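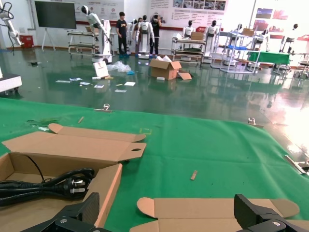 Trinidad Leiva wrote under the first release that a rule sheet only matters if someone throws data away because of it, and asked how much we had thrown away. Fair question. The answer was none, so the card has been rewritten.

Clemow box-and-cable set, data card
Revised November 29, 2020

Contents
3,634 episodes of cables and cardboard mailer boxes on a cloth-covered table. 2,000 have been checked against the rules below. Treat the rest as unchecked, whatever the old card said.

Rules we claim to follow
1. Box lids are fully open before an episode starts.
2. Offcuts and sticks are cleared from the cloth between episodes. This one is broken all the time - don't train anything that assumes a bare cloth.
3. A box with cables in it and an empty box may share the table. Log both.

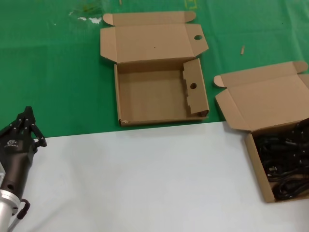 4. People stay behind the floor line while an arm is powered. We have no record that proves it, so we make no safety claim.

Known problems
The Standum checklist was written for metal parts and says nothing useful on cables. "Tidy coil" was left to each operator's taste. Two reviewers marked the same 100 episodes and disagreed on 5, which sounds good until you see how easy those were.

Not suitable for
Proving compliance with any standard. Roleck asked, and we said no.

Next check is due in December. Send corrections to the Abbasi desk.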